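I've had the Tundbridge peg board on my table for most of September now, so I think I've earned an opinion. I bought it for my nephew's fourth birthday and then, because his party got moved, it sat at mine for a fortnight and I played with it more than I'd like to admit. My neighbour Valquíria Pacheco came round for tea and had a go as well, and stayed an hour longer than she meant to!

First, the wood. There's a raised frame with lovely rounded edges, a warm honey sort of orange, and a paler panel sitting slightly lower inside it. The two colours look really nice together and nothing about it shouts toy shop. I ran my hand along every edge looking for splinters (I'm a worrier) and found none. The grain on the panel is fine and straight, and mine had no filler or dodgy patches.

The slots are what sold it to me. You get a plain round hole for the peg, which any toddler can manage, and then the keyhole-shaped ones, where you pop the peg in at the wide end and slide it along the channel. The longer one is the favourite by miles. My nephew pushes his peg up and down it making train noises, and he's quite happy doing that while I get the dinner on. The short one is fiddlier and he got cross with it the first few times, but he'll do it now if you leave him alone.

Now the moans. The pegs are slim, and they're a light tan that vanishes on my living room carpet. We've had one under the sofa and one in the dog's bed already. A drawstring bag would have cost them pennies. I ended up using an old sock, as suggested by Ottar Ekström at our toddler group, and it does the job fine. I'd also have liked the fit a touch looser in the round hole. On a damp morning you have to give the peg a bit of a wiggle to get it out, and small fingers don't always have the pull.

It's quite chunky too. I wouldn't take it on a train, and it won't go in my changing bag with the lid done up. On a table it stays put nicely though, and it doesn't skid about when he leans on it.

I paid 42 pounds, and yes, I winced. There's a cheaper one by Bresach at 33 which my friend Mwajuma Khaemba has, and it's perfectly all right, but hers is flat with no frame and the pegs roll straight off the side. If you've got the extra nine quid I'd spend it here.

For cleaning, I just wipe it with a barely damp cloth and stand it on its edge by the window. Don't soak it, the leaflet is very firm about that.

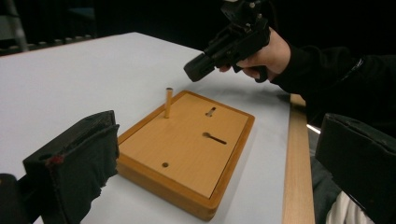
I did email Tundbridge to ask whether they sell spare pegs, and they do, in packs of two, though the postage is a bit steep. I've ordered a pack anyway, what with the dog.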